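Orberg desktop arm kit, worth the money?
Home Workshop Forum > Kits and Reviews

marrowfat
Mar 2, 2025
Hello all, long-time reader, not much of a poster. I've been looking at the Orberg arm with the wrist camera and the long-fingered gripper, and before I part with 3000 pounds I'd love to hear from anyone who has lived with one. My sister sells phone accessories and I'd like it to help with her packing, mostly getting soft cases on and off phones for photos.

ayanda_mnguni
We've had ours since July and I'm very fond of it! The instructions are lovely and clear (bar the bit on cable routing, which I read 3 times and then rang Derell about, and they were ever so patient). It picks up boxes all day long. Soft things are a different story, so do go in with your eyes open.

Kettleby
I'd say save your money. I sent mine back. The fingers are too long for small work and they flex, and for that price I expected better. The Prirano is uglier but it grips properly.

ayanda_mnguni
Oh, I don't think that's fair, Kettleby. Did you swap the pads? The stock ones are far too slick for silicone. With the Bittencourt pads on, mine went from hopeless to perfectly decent.

Kettleby
Pads are another 34 quid. They should be in the box.

ingridk
Can't argue with that last bit! I do phones and cases with mine though, and I'd still buy it again. Put the phone down flat with its cases beside it, and bring the finger in from above, nice and slow.

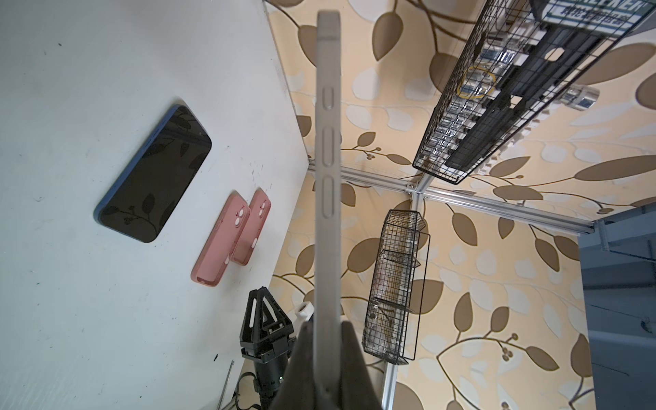
Give yourself four evenings to get the speeds right, and don't do what I did and start with the fastest one. Marrowfat, if you're anywhere near Ludlow you'd be welcome to come and have a go.
Ingrid Kincaid

marrowfat
That's so kind, Ingrid, I'll send you a message. Does the price include the camera mount?

Kettleby
Mine did. Check with Derell, they've changed the bundle before.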